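In praise of the dull example

Every February our little group sits down to decide how many new examples we'll gather for the year, and every February I find myself making the same plea, with a biscuit in one hand and nobody's full attention. I'd like us to gather fewer of them, and to look at each one properly.

Last year we recorded 4000 runs for the Hutholm project, all in simulation, and I was as proud as anyone. It's a lovely big number to put on a slide! Then Forough Azimi spent a long Wednesday watching a batch of 177 from start to finish, with a pot of tea beside her, and found that in most of them the arm came at the object from very nearly the same side. We had taught the system one habit over and over again, and paid for the computer time to do it.

Roman Gajewski argues the other way, and he argues it well. Simulated runs are cheap, he says, so make heaps of them and let the learning sort it out. I do see the appeal – you can shift a tin a hand's width and go again before the kettle boils. But cheap runs still carry the tastes of whoever set them up, and I've noticed that we all like our tins nicely spaced.

So my wish for this year is a small one. Let's have 15 layouts that somebody has really thought over, awkward ones included, and let each person on the team watch six full runs a week, even the tedious ones where a box is simply picked up.

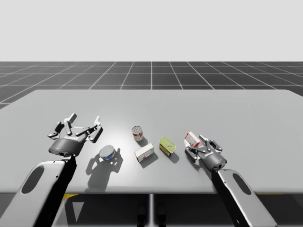

What I'd keep from the old way

The two-armed table can stay, and so can the groceries. A can, a couple of tins and some little boxes give a gripper plenty to think about, and I'm fond of them by now. I'd only ask that whoever lays them out next is someone who hasn't done it before.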